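Miettinen Home Medicine Storage Set
User Manual - Section 4: Sorting and Loading the Cabinet
Revised June 14, 2026

4.1 Before You Begin

This section explains how to sort household medicines, vitamins and supplements and how to place them in the cabinet. The cabinet must already be fixed to the wall as described in Section 3. Do not load a cabinet that is standing on the floor or resting on a counter.

You will need the following items:

The cabinet key and the spare key
The sheet of blank shelf labels
The storage record supplied in the back pocket of this manual
A pen with waterproof ink
A clean, dry cloth

CAUTION: Keep children and pets out of the room while medicines are being sorted. If you must leave the room, return everything to a locked place first.

4.2 Sorting

1. Clear a table or counter in good light and wipe it dry.

2. Bring together all medicines, vitamins and supplements in the household. Check kitchen drawers, handbags, bedside tables and vehicles as well as the bathroom.

3. Read the expiration date on each package. Set expired items to one side. Where the date cannot be read, treat the item as expired.

4. Divide the remaining items into prescription medicines, medicines bought without a prescription, and vitamins and supplements. First aid supplies are stored in the lower drawer and are covered in Section 5.

5. Check that every item is in its original container. Loose tablets that cannot be identified must not be placed in the cabinet.

6. Enter each item in the storage record. Write the name as printed on the package, the strength, the expiration date and the shelf on which it will be kept.

Vitamins and supplements should be recorded in the same way as medicines. Some supplements can affect the way a medicine works, and a doctor or pharmacist may ask for a full list.
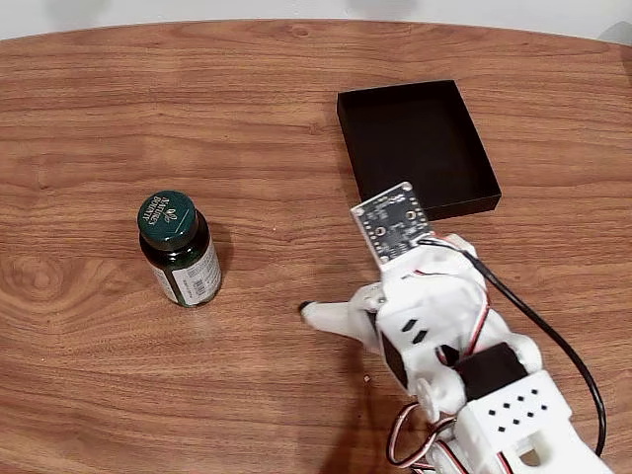
Figure 4-1. Supplement bottle with screw cap and printed label.

NOTE: Do not place a shelf label over the maker's label on a bottle. Directions, warnings and lot numbers must stay readable for as long as the item is kept.

4.3 Loading the Shelves

The cabinet has 4 shelves, numbered from the top. Each shelf is 34 cm wide inside the side rails.

1. Place prescription medicines on Shelf 1. If more than one person in the household takes prescription medicine, use the clear dividers to give each person a separate space.

2. Place medicines bought without a prescription on Shelf 2. Keep products for adults and products for children on opposite sides of the divider.

3. Place vitamins and supplements on Shelf 3. Stand bottles upright with the name facing the door. Bottles taller than 182 mm will not clear the shelf above and should be moved to Shelf 4.

4. Use Shelf 4 for tall bottles, liquid medicines and measuring cups. Fit the drip tray before loading this shelf.

5. Write a shelf label for each group and press it onto the front rail. Labels may be removed and replaced without tools.

6. Close the door, turn the key and pull the handle gently to confirm that the lock has caught.

CAUTION: Items that require refrigeration must not be kept in this cabinet. Follow the storage directions on the package or ask a pharmacist.

CAUTION: Do not store cleaning products, batteries or pest control products in the cabinet, even for a short time.

4.4 Moisture Packet

One Cokance moisture packet is supplied with the set. Hang it from the hook on the inside of the door. The packet takes up moisture from the air in the cabinet and is not meant to be placed inside any bottle. If a bottle came with its own small packet or canister, leave it there until the bottle is finished.

Replace the packet when the indicator strip turns pink. Replacement packets are listed in Section 8 under part number 400.

4.5 Expired and Unwanted Items

Expired items should be taken to a drug take-back location where one is available. Households in Dirkville and Sukden may use the drop boxes listed on the insert supplied with this manual. Remove or cross out personal information on prescription labels before handing in the container.

Where no take-back location can be reached, follow the disposal directions on the package. Do not flush a medicine unless its label or patient information says to do so.

4.6 Regular Checks

Repeat steps 3 through 6 of Section 4.2 twice a year - more often if someone in the household changes medicines. At each check, wipe the shelves with a dry cloth, test the lock with both keys and look for leaks on Shelf 4. A container that is cracked, or has a cap that no longer closes fully, should be taken to a pharmacist for advice.

Date and sign the storage record when the check is complete. Blank record pages may be copied from Appendix B.

Continue to Section 5, Lower Drawer and First Aid Supplies.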